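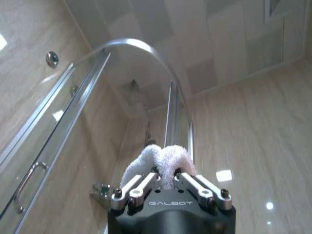
*Photo: Maëlle Gill*

# Linen service for rental hosts: common questions

Dufour Linen supplies sheets and towels to vacation rentals in Brurkumden and the lake villages. These are the questions hosts send us most. Prices are on the rate sheet.

**What comes in a standard set?**
One fitted sheet, one flat sheet, two pillowcases, two bath towels, two hand towels and a bath mat. Everything is white. Kitchen towels are ordered separately.

**Can I use my own linens?**
Yes. We wash them apart from our rental stock and return them in a bag with your property number on it. Please leave out wool, silk and anything with a dry-clean label.

**When do you deliver?**
Monday through Saturday, between 8 a.m. and noon. If your guests check out on a Sunday, order a spare set for the closet – we don't run a truck that day.

**How are the towels folded?**
In thirds lengthwise, then in half twice. Hosts with narrow shelves can ask for them rolled. There is no charge for this, but we need to know when you set up the account.

**What about stains?**
Makeup, sunscreen and coffee are treated at no extra cost. Hair dye and bleach spots usually can't be fixed, and those items are billed at the replacement price. Don't try to treat a stain yourself before pickup.

**Do you use fragrance or fabric softener?**
No fragrance. Softener is not used on towels, as it makes them less absorbent.

**Is there a minimum order?**
Four sets per delivery from March through October. The rest of the year there is no minimum.

**How do I change or cancel an order?**
Call or email by 3 p.m. the day before. Later changes are accepted if the truck hasn't been loaded.

**I received the wrong count. What now?**
Tell us the same day and keep the delivery slip. Xóchitl Serrano handles missing items and will send replacements on the next truck.

**Who do I contact about billing?**
Iolanda Figueiredo, at the Dufour office. Invoices go out on the first of the month and are due in 30 days.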